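Still April, still raining

Woke up at ten past six because the gutter over the bedroom window was doing that drumming thing again, and lay there thinking about my sourdough, which tells you where my life is at. Got up, put the kettle on, looked in the jar. Flat as a pond. I had fed it before bed and everything! I gave it a stir and a scoop of rye and told it we'd talk at lunch.

So, the allotment letter finally came. I've been on the list for the plots at Pomville for so long that I'd stopped checking the mailbox with any hope at all, and there it was in between the water bill and a flyer for carpet cleaning. Plot 253. I read it standing up in the hall with one shoe on. It says half plot, partial shade, shed "in fair condition," rent due by the end of the month, no bonfires before dusk. I don't even want a bonfire but now I sort of do.

Went straight over to have a look, naturally, in the wrong coat. You go in by the bottom gate, past the water tanks, and then it's up the cinder path nearly to the top where the hedge is. And oh, it's a mess. Brambles right across the back third, a row of leeks somebody left to go to seed, couch grass everywhere, and one absolutely perfect rhubarb crown sitting in the middle like it owns the place. I stood there grinning at it. The shed door only opens as far as your hip and then catches on a slab, so I went in sideways and found a roll of chicken wire, two cracked seed trays and a Balitz calendar with a tractor on it. The roof leaks in the corner over the shelf. Fair condition!

The man on the next plot came over while I was pacing out where the beans might go. Bhupendra Agarwal, been there for years by the look of his onions, which are in lines so straight I felt a bit judged. He grows okra in an old cold frame and says the trick is to start them indoors on top of the fridge. He also told me that the soil at my end is heavy and sits wet until May, and that whoever had the plot before me dug in a whole truckload of sand and then gave up. I asked him about the brambles and he just laughed and handed me a fork. I dug for an hour and cleared a patch maybe the size of the bathroom mat. My back knows all about it.

Came home by way of Śliwiński's for bread (mine being what it is) and got the dark loaf with caraway and one of the plum buns, and ate the bun in the car with the heater on full. Then I sat at the kitchen table with graph paper for most of the afternoon. I've got it down to 5 beds with a path up the middle, though it was 6 until I remembered that I have to be able to turn a wheelbarrow around. Potatoes in the first one to break up the ground. Then beans and squash together, then onions and garlic, then all the salad stuff close to the gate so I'll remember to pick it. The last bed by the hedge gets the shade so that's going to be currants and whatever mint I can keep in a pot. Rhubarb stays exactly where it is and the path can go around it.

Ordered seeds from Vinuda before I could talk myself out of it. Far too many. I have three kinds of climbing bean coming and I don't have a single pole. I also bought a tomato called something ridiculous that I'll have no room for, and a packet of cornflowers because the picture was so blue.

My sister called in the middle of all this to tell me her step counter said 2,142 and it was already four o'clock, was that bad, and I said come and dig my brambles then, and she said she had a thing. She always has a thing. She did offer me the old water barrel from behind her garage though, and I'm going to hold her to that.

The starter had come up by dinner, by the way! Little bubbles all the way to the rubber band. I've put it on top of the fridge, where apparently all the good stuff happens, and I'll try a loaf tomorrow if it keeps going. Soup for dinner, the lentil one, with too much lemon.

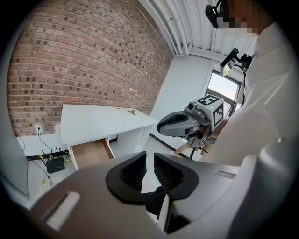

Filed under: Everyday, Garden

Later. Couldn't sleep so I'm adding to this. I keep redrawing the path in my head. If I run it at a slant from the gate I'd lose a corner of the salad bed but I'd get to the shed without walking around the leeks, and then the barrel could stand under the low side of the roof and catch what comes off it. I'd need a length of gutter. There's a bit in the basement left over from when we did the back porch, I think, unless it went in the big clear-out.

Also must write down before I forget: loppers, thick gloves (the others have a hole in the thumb), something to prop the shed door, and a tarp to cover the bramble end so it stops growing while I'm not looking. Pay the rent!! Return the fork to Bhupendra and take him some rhubarb when it's ready. Ask him what he does about slugs.

Rain's stopped. I'm going up again first thing, in the right coat this time.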